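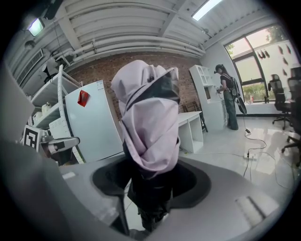
Fridge corner, brick wall, white shelving on the left.

Ticket 680
Opened: 3 Jun 2026
Site: Nasrallah unit, Drollcombe
Category: Appliances / noise
Status: Open, waiting on customer

What's the problem?

OK so the big white fridge by the brick wall has started buzzing, and I mean really buzzing, you can hear it from the windows at the other end. It's a low hum most of the time and then every so often there's a rattle on top of it, like a spoon in a mug. The rattle comes and goes. The hum only stops when the compressor does.

It started sometime in May, after the floor was cleaned and everything heavy got pulled out and pushed back again. I can't swear the two are connected but I'd put money on it! Before that I never noticed the fridge at all.

Food is fine, milk is fine, nothing has frozen that shouldn't. The freezer part is maybe a bit frostier than it was. The door shuts OK if you push it. If you let it swing by itself it stops a little short, and I don't remember it doing that before.

What have you already tried?

Quite a lot, sorry, this is going to be long.

First I emptied the top of the door and the bottle rack in case it was just glass knocking together. No change. Put it all back.

Then I leaned on the thing. Hand flat on the side, hum gets quieter. Hand on the top, hum stays the same but the rattle stops. Let go and it's back within a second or two. I did this more times than I want to admit.

Next I went after the white shelving unit next to it, which is full of bottles and bits and pieces. I took the loose stuff off the lower shelves and waited for the compressor to kick in again. The rattle was still there, only softer, so I think the shelves are joining in with something and are not the start of it. (The shelves are Etutwood, the bolt-together kind with the holes up the posts. I went around all the bolts I could reach with a wrench and a couple did take a quarter turn.)

After that, the level. I borrowed a little bubble level and laid it across the top, front to back and side to side. Side to side looks good. Front to back it leans forward a touch, enough that the bubble sits off the line, and I suppose that's your door problem right there. I haven't touched the feet. I got down on the floor with a flashlight and couldn't work out which way they turn, and I didn't want to make it worse.

I also timed it, since your form asks. It ran for 14 minutes, then went quiet, then started again before I'd finished my coffee. Is that normal? I've got nothing to compare it with.

Last thing: the pipes. There are white pipes running under the ceiling along that same wall, and I got it into my head that they were the ones humming. I stood on the step stool with my fingers on one while the fridge was running and felt nothing, so I've let that idea go. The air-conditioning was off while I did all this, too, in case you were going to ask about the vent.

Anything else we should know?

It's a big open room, about 3,000 square feet, brick and hard ceiling all the way, so every little noise carries. The desk with the lamp on it is on the fridge side of the room, against the brick, and that's the worst place for it. I've tried writing up orders there while it's going and I end up reading the same line over and over. If the answer is "move the fridge," there isn't much room to play with, with the shelves on one side and the desk on the other, but I could shift the desk along a little if that would help.

Added later, same ticket:

 The shelving upright at the far left is the one with the bolts I tightened. 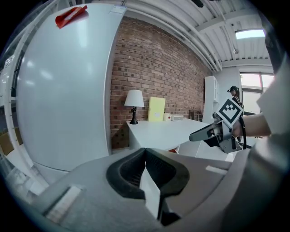 Sestmont: Thanks for all the detail, it saves us a visit. Please try the feet before anything else. Facing the fridge, turn both front feet clockwise as seen from above, half a turn at a time, until the door drifts shut by itself from halfway. Then slide the shelving over so you can get your whole hand between it and the fridge. Check behind as well. If the cabinet was pushed back hard, the drain tray or the copper line may be touching the wall or each other. Unplug it before you reach in. A run time like yours is fine for a warm week. Let us know how the frost is after a couple of days with the door closing properly.

My update:

Right, feet done! They were stiff and I had to get somebody to tip the top back a hair while I turned them. Front is up, bubble is happy, and the door now swings closed with a nice soft thump. Very pleased with that part.

Shelving moved over too, with a hand's width of air between them. That took care of the spoon-in-a-mug noise almost completely. I get it now and then for a second when the compressor shuts off and the whole cabinet gives a shiver, and I can live with that.

The hum is better but still there. I unplugged it and looked behind with the flashlight. The tray has a clip on one side and an empty slot on the other, where I guess a second clip used to be. I pressed the tray down with a folded bit of cardboard for now, plugged everything back in, and it's a good deal quieter. From the desk I can hear it if I listen for it.

So could you send the clip? I don't have the part number. There's a small white label near the top of the fridge, and I can copy down whatever is on it if that helps you find the right one. Please leave the ticket open until it's fitted, and I'll report back on the frost then.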